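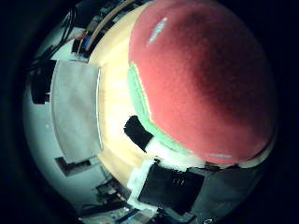 Does the new cell mean fewer people on the packing floor?
Same crew as before, different jobs. Two people moved from the line to setup and checking, and the late shift got shorter.

Packing floor at Gilline, notes by Heather Skinner

Putting this up fast before the June open house, people keep asking me what goes on in the back half of the building now. Gallery first, longer writeup when I get time.

Quick background for anyone who wasn't at the meeting. We pack soft goods for Kesis and a couple of smaller shops. Awkward stuff - nothing has a flat side, nothing stacks, everything squashes. For years that meant hands. Pick it up, turn it, look at it, put it down, next one. Good hands too, but wrists don't last forever and we had three people on light duty last winter.

Red piece up against the black finger pad, white strip around the base of the pad. The fuzzy red surface and the green edging are right up close from the wrist camera, table behind.

What changed for people, in no order:

Setup is a real job now. Ecaterina Moldovan has it on days, Trí Hứa on lates. Ecaterina was on the line for years and knows which items go funny when you squeeze them, so she picks the grip settings. The Cluvix people gave us defaults. She changed most of them in the first week.

Pads wear. Changing them is a five minute job if the spares are in the drawer and a long walk if they arent. Please put the spares back in the drawer.

Pay. Setup is one grade up, that got sorted after some back and forth. Checking stayed the same grade and not everyone is happy with that, me included. It's on the list for the next round.

Noise is better. Talking is worse. On the old line you stood across from somebody all day and you knew about their kids, their car, their knee. Thảo Diệp said she misses that more than she thought she would. We moved the two checking stations so they face each other, helps a bit.

Wrists - too early to say. Ask me again in the fall.

Speed. Slower than a good packer on anything new. On a run of 300 of the same item it's fine and it doesn't get sore. Short mixed orders still go by hand at the Lương bench, and I think they will for a good while.

The stop button. Anyone can hit it. You don't need to ask Trí and you don't have to fill in the form before it starts again, the form can wait till break. Đức Diệp stopped it twice on his first day and both times he was right to.

Training is open to everyone on the floor, not just people with computer experience. It's 2 sessions and then you shadow Ecaterina or Trí untill you feel ok with it. Sign up on the sheet by the lockers. If the times don't work with your shift tell me and we'll find another one.

More pictures when I've sorted them - the checking stations and the new racking mostly. If you want to be left out of any of them let me know before the open house.

Posted 2020-05-24

5 comments | 3 shares

This site uses cookies to remember your settings. Accept | Manage cookies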